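カテロについて

ガレージの奥から、こんにちは 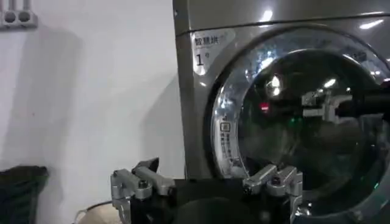 この記事は約6分で読めます

はじめまして、カテロ(Catero)の代表をしています。ヨーロッパの古い小型車、それも60年代から70年代の、どちらかというと地味なほうの車を専門に、整備とレストアをやっている小さな工場です。スーパーカーはやりません(というか、持ち込まれたことがありません)。お父さんが通勤に使っていたような4枚ドアのセダンとか、荷物を積みっぱなしで錆びたワゴンとか、そういう車が大好きな人間が集まっています。

会社案内を書いてくださいと言われるたびに「沿革」とか「経営理念」とか並べようとして、三日くらいで挫折していました。なので今回は、お客さんとお茶を飲みながらいつもしゃべっていることを、そのまま書いてみます。少し長いです、すみません!

始まりは1台のワゴン

もともと私は部品商社に勤めていて、週末だけ自分の車をいじっていました。最初に買ったのがデナンス(Denance)のワゴンです。フランスの小さなメーカーで、日本ではまず名前が通じません。エンジンは一応かかる、ブレーキは一応効く、という個人売買の説明を信じて引き取りに行ったら、帰り道の峠の手前でクラッチワイヤーが切れました。レッカーを待つあいだ、道ばたでシートに座って眺めたダッシュボードがもう、なんともいえずよくて。あの横長のスピードメーター、今でも見るとにやにやしてしまいます。

で、直そうとすると部品がない。国内にはまったくないので、海外の愛好家の掲示板に片言の英語で書き込んだところ、返事をくれたのがポルトガルのゴンサロ・サンパイオ(Gonçalo Sampaio)でした。彼は解体屋の息子で、デナンスの部品を棚いっぱい持っていたんです。ワイヤーを1本頼んだのに、届いた箱にはワイヤーとドアの内張りのクリップと、なぜかイワシの缶詰が入っていました。それ以来のつきあいで、今はうちの部品調達の半分を彼が担当しています。

いま工場にいる人

常勤は私を入れて4人です。板金と塗装は、バレリアーノ・モンテスが見ています。スペインのバス会社で車体の修理を長くやっていた人で、奥さんの実家がこちらにあって引っ越してきました。パテを盛るのが嫌いで、放っておくと何日でも鉄板を叩いています。納期の話をすると聞こえないふりをしますが、仕上がったフェンダーに手を当てると、まあ文句は言えません。

あとの2人はエンジンと電装です。電装担当は恥ずかしがりで、名前は載せないでほしいそうです。古い車の配線は、前のオーナー、その前のオーナー、さらにその前のオーナーの工夫が重なっていて、開けるたびに考古学みたいな気分になります。彼女はそれを全部紙に描き起こしてから作業を始めます。描いた配線図は車と一緒にお客さんへお渡ししているので、次に別の工場へ出すときにも使ってください。

どんな仕事をしているか

いちばん多いのは、車検を通しながら少しずつ直していく継続整備です。いきなり全部ばらして塗り直すフルレストアは、年に何台もできません。いまお預かりしているうちの1台は、ゲルコム(Gellcombe)の2ドアクーペで、農家の納屋に31年眠っていた個体です。床はほとんど向こうが見える状態でしたが、サイドシルの内側に当時の下塗りがきれいに残っていて、元の色がわかりました。くすんだ緑です。オーナーさんは赤にするつもりだったのに、その緑を見た日に気が変わったと電話をくれました。うれしかったなあ。

キャブレターのオーバーホールは単体でもお受けしています。ダンクワ(Dankwa)製のキャブは、国内で触る工場が少ないせいか、遠方から宅配便で届くことも増えました。送るときはガソリンを完全に抜いて、ジェットやねじの小物は袋を分けてください。フロートが固着しているものは無理に動かさず、そのままで大丈夫です。作業前に必ず見積もりをお送りしますし、見積もりを見てやめてもらっても構いません(返送料だけお願いします)。

それから、買う前のご相談も歓迎です。個人売買の写真を見ながら「ここの下をもう1枚撮ってもらって」みたいな話を、電話でよくしています。正直に「やめたほうがいいですよ」と言うこともあります。それでも買ってしまう方が多いのですが、気持ちはよくわかるので止めきれません。

お断りしていること

エンジンの載せ替えと、電気自動車への改造はやっていません。否定しているわけではなく、うちに経験がないんです。得意な工場をいくつか知っているので、必要ならご紹介します。あと、展示用にわざと錆びたように見せる塗装も、バレリアーノが本気で嫌がるのでお受けしていません。

料金のこと

工賃は作業時間でいただいていて、毎月の終わりに作業の記録と写真をまとめてお送りします。フルレストアの場合は、途中で予算を組み直せるように、車体、機関、内装の区切りごとに一度止めて相談します。お財布の都合で一年お休み、という車もあります。そのあいだの保管料は、18か月まではいただきません。

見学について

見学は土曜の午後にお受けしています。前日までにお電話ください。作業場にはリフトが動いている区画があるので、お子さんとは手をつないで歩いてもらえると助かります。コーヒーは出ます。イワシの缶詰も、ゴンサロから荷物が届いた直後ならたぶん出ます。

1月は、毎年恒例の「エンジンかけ初め」をやります。お客さんの車が工場の前に並んで、午前中に順番にセルを回すだけの会です。去年は15台集まって、一発でかからない車にいちばん大きな拍手が出ました。うちのお客さんでなくても参加できますし、国産車でも二輪でも、古ければ何でもどうぞ。

駐車場は工場の裏手、砂利の広いところです。入口の段差がきついので、車高の低い方は左に寄せて斜めに上がってください。

(2020年10月15日 更新)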